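Home | Projects | Updates | Team | Contact

Urkiton cache project: spring progress note

Hi Theresia,

You asked for something shorter than last time, so I'm skipping the slides and just writing it all down. We're into May, the Tallard core is booting on the FPGA board, and I'm in a much better mood than when we last talked!

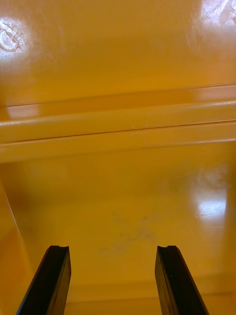
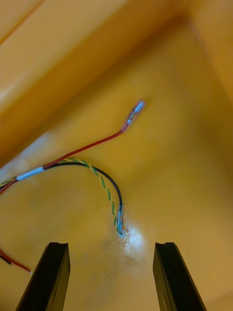
Yellow plastic in both shots, cables in the second.

The big item this period was the data cache. Our first version stalled the whole pipeline on a miss, and you could see it in every single trace. The new one keeps going with up to 4 misses outstanding, and the load queue now has 16 entries (it was eight in the plan you signed off on, but the timing tool let us get away with it, so I took it). On the memory-heavy loops we're running roughly a third faster than the old design. The integer code barely moved. I expected that, though I'd been secretly hoping for a bit more.

Store forwarding is the sore spot. We had a bug where a byte store followed by a word load picked up stale data, but only when the two straddled a line. It took me most of two weeks to find, and the fix is nine lines of Verilog. The Bragança group ran their random test generator against it afterward and sent back 44 failing cases, all of which came down to the same wrong mask. Those pass now. I've put the whole batch in the nightly run so we don't trip over it again.

Clock speed: the board is at 400 MHz in simulation only, please don't quote that anywhere! On the real FPGA we're far below it, and the tag comparison is the slowest path by a mile. I want to try splitting it over two cycles, which costs us a little on every hit. Irdale did it that way on their older core and they seem happy with it.

Money is fine. We're a little under on compute and a little over on board repairs, and it comes out close to even. The one thing I do need from you is a yes or no on the second simulator license. If it's a no, the branch predictor work slides into the fall and I'd rather know now.

Next up: the split tag check, then the prefetcher, then cleaning up the docs (yes, I know I said that in the last one too). I'm around Wednesday afternoon if you want to talk any of this through.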